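Le panier Podgate vert olive : mon avis après un hiver de linge plié

Publié le 10 janv. 2025 par Felicja Michalski, rubrique Maison

Je n'aurais jamais cru écrire un billet entier sur un panier en plastique, et pourtant me voilà, parce que celui-ci, je l'adore ! C'est le petit panier rectangulaire de chez Podgate, dans ce vert olive un peu éteint qui va avec à peu près tout. Je l'ai payé 38 couronnes à la boutique de Gisthorpe, en rentrant de chez ma sœur, avec l'idée d'y ranger les torchons. Depuis j'en ai racheté deux (un pour la salle de bains, un pour les jouets du chien, qui l'a très bien pris).

D'abord la forme. Les parois sont inclinées, donc plus large en haut qu'en bas, et ça change tout quand on y glisse une pile de linge plié. Avec mon ancien bac à bords bien droits, je coinçais toujours un doigt ou un coin de tissu en posant la pile, et il fallait tout reprendre. Là, on pose, ça descend, c'est fini. Le revers de la médaille, c'est qu'on perd un peu de place au fond. Si vous avez une étagère très étroite, mesurez bien le haut et pas la base, j'ai fait l'erreur avec le placard de l'entrée.

Ensuite les fentes ! Il y en a dans la paroi et aussi dans le fond, et c'est ce qui m'a décidée. J'ai la mauvaise habitude de plier les torchons un peu trop tôt, quand les ourlets sont encore frais, et dans un bac fermé ça finit par sentir le renfermé en deux jours. Avec le fond ajouré, je n'ai plus ce souci. Les miettes tombent au travers, ce qui est pratique ou agaçant selon l'endroit où on le pose. Pour le nettoyer, un coup de douche et on le retourne sur un torchon.

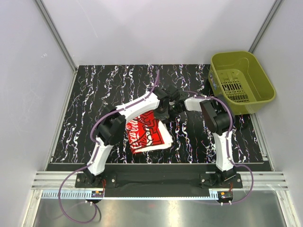

Côté pliage, j'ai pris le pli (pardon) de faire des rectangles en plusieurs épaisseurs, le motif toujours vers le dessus, pour retrouver d'un coup d'œil ce que je cherche. Les tissus imprimés s'y prêtent bien : un fond rouge avec de grandes lettres blanches, même rangé au milieu d'une pile, on le repère tout de suite. Par contre un liseré blanc ne pardonne rien. Dès que les couches sont un peu de travers, on voit l'envers dépasser dans un coin. J'ai longtemps recommencé trois fois pour avoir des bords alignés, maintenant je laisse, le panier cache très bien tout ça et mes invités ne viennent pas inspecter mes torchons.

Une astuce que je tiens de Nuria Zeleke, ma voisine du dessus : plier à plat sur une surface dégagée, avec le panier dans le coin en haut à droite si on est droitier. On plie devant soi, on pousse la pile, on recommence. Je faisais ça sur le lit, et le matelas qui s'enfonce rendait tous mes plis bancals. Sur une table, avec un tapis dessous pour que le tissu ne glisse pas, j'avance deux fois plus vite et j'ai beaucoup moins mal au dos.

La solidité, maintenant. Le plastique est assez souple sur les bords, ce qui m'inquiétait au début, mais le mien a fait plusieurs chutes du haut du sèche-linge sans une fêlure. Je l'ai aussi chargé de bocaux pendant les travaux de la cuisine, et là, franchement, le fond pliait. Pour du linge, aucun problème. Pour des conserves, prenez plutôt le modèle Ocampo, plus lourd et plus moche mais costaud.

J'avais aussi essayé le Vokier en tissu, celui avec les anses en corde. Très joli les premières semaines, puis il s'est affaissé d'un côté et il ne tenait plus debout quand il était vide. Le Podgate, vide ou plein, garde sa forme, et on peut le poser à moitié sur autre chose sans qu'il se ratatine.

Les petits défauts, pour être juste. Le bord accroche un peu les mailles fines, alors j'évite d'y mettre mes gilets. Et l'étiquette du fond est collée avec une colle infernale, comptez une bonne demi-heure avec de l'huile et de la patience.

Je le recommande à tous ceux qui ont une pile de torchons qui traîne sur le coin du plan de travail en attendant des jours meilleurs. Le vert olive part vite à Gisthorpe, il en restait quatre à mon dernier passage. Il existe aussi en gris, que je trouve tristounet.

Commentaires

Kedir Fikre
Merci pour l'avis ! Est-ce que deux paniers s'emboîtent quand ils sont vides ?

Felicja Michalski
Oui, très bien, grâce aux parois inclinées. Ne les serrez pas trop, sinon il faut tirer fort pour les séparer.

Asnakech Bogale
Je m'en sers pour les serviettes de table, pliées en quatre, elles tiennent debout sur la tranche. Même avis que vous pour la colle de l'étiquette !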